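Heat Retention in Small Unglazed Teapots and Porcelain Cups
Project report, Introduction to Ceramic Materials
Group 4: Xuân Khúc, Mortimer Baptiste, Ditte Gunnlaugsson
Supervisor: Halldóra Blöndal
Submitted April 24, 2018

1. Background

Small clay teapots are often said to keep tea hotter than glazed ones of the same size. The handbook used in the course (Brøndum, 1975) gives a short account of heat loss from open and covered vessels but treats only large kitchen pots, where the wall is thin compared with the volume. In a small pot the wall holds a much larger share of the total heat. The first minutes after filling are then controlled by how much heat the clay takes up from the water, and only later by losses to the room.

The aim of this project was to measure the temperature drop in a small clay teapot over 16 minutes, with and without preheating, and to compare it with the drop in an uncovered cup. A secondary aim was to check whether the surface under the pot has a measurable effect.

2. Materials

The teapot was bought from Wudard, a secondhand store, and has no maker's mark. It is unglazed inside and out. The cup is glazed. A glass pot from Jurer was considered as a third vessel and dropped after the first week because its lid did not seat properly.

Water was taken from the tap and boiled in an electric kettle. Temperatures were read with a type K thermocouple connected to a handheld meter. The tea used in the color trials was a green tea from Nusden, weighed on a kitchen scale. All measurements of temperature were made with plain water, so that leaf volume would not enter the calculation.

3. Setup

The vessels were placed in a row on a white table. The teapot stood on a round beige saucer wider than the pot, which left a rim of open saucer on all sides. A straight-walled cup was placed next to it. The spacing was kept the same for all runs and was marked on the table with black dots.

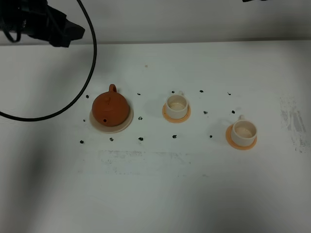
Teapot on its saucer, with the white cup to the right. Photo: Ditte Gunnlaugsson

The material of the light saucer could not be identified. It was treated in the calculations as ordinary earthenware. The contact area between pot and saucer is limited to the foot ring, and the air gap inside the ring was ignored.

White walls inside the cup made it easier to judge the color of the tea. A pale yellow is visible even when there is little liquid at the bottom. The same check was not possible in the teapot, where the brown clay hides the color completely, so brewing time in the pot was judged only from what was poured out.

4. Procedure

Each run started with the vessel at room temperature, or preheated by filling it with boiling water for two minutes and emptying it. The vessel was then filled to the same level and the lid put on (teapot only). The thermocouple was passed through the spout in the teapot runs and hung over the rim in the cup runs. Readings were written down once a minute.

Runs without the saucer were made directly on the tabletop. The window was kept closed. Two runs in February were discarded because the meter battery was low and the readings jumped.

5. Results and discussion

Preheating had the largest effect. The cold teapot took a clear step down in temperature during the first minute, after which both curves ran almost parallel. This agrees with the simple model, in which the clay wall absorbs heat quickly and then follows the water.

The uncovered cup cooled fastest in all runs. Most of the difference is attributed to evaporation from the open surface. No run was made with a covered cup, and the effect of the lid can therefore not be separated from the effect of the wall material. This is the main weakness of the experiment.

The saucer made no difference that could be distinguished from the spread between repeated runs. A more sensitive test would need a surface that conducts heat better than the table used here, such as a metal plate.

6. Further work

The covered cup should be measured first. It would also be useful to weigh the dry teapot before and after soaking, as the water taken up by unglazed clay changes its heat capacity. The raw readings are in Appendix A.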